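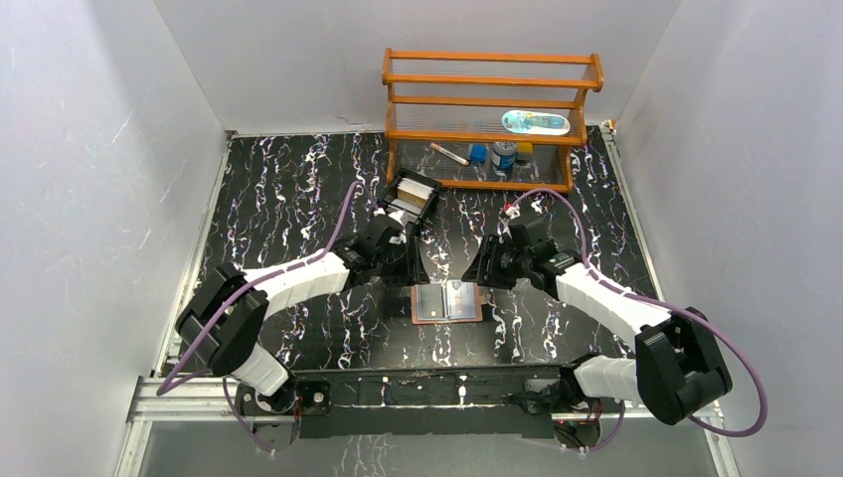
When the Skulten laboratory opens its doors in April, the queue starts before nine in the morning. I came as number 118 on the visitors' list and waited until almost noon. Iraís Ibarra, who leads the project called Lekton, received us in small groups of six. On the black table with its white and lilac veins, an open booklet, much like a passport, lay on a brown pad between the two grippers. "Paper is more difficult than metal," she told us. "It bends, and each page bends in its own way."

Her group wants the arms to help one day in archives, where old documents must be turned and put back with patience. For the moment they practise at a slow speed, and a person stays by the stop button.

A retired bookbinder asked if the machine could feel the paper. Ibarra thought for a while – she is not a person who answers quickly – and said that it measures, and that she would not call this feeling. He seemed content, and asked to stay for the next group.

The next open day will be held at Perron, in the old railway building.

Iter magazine | Contact the editors | © Iter, all rights reserved | Back to top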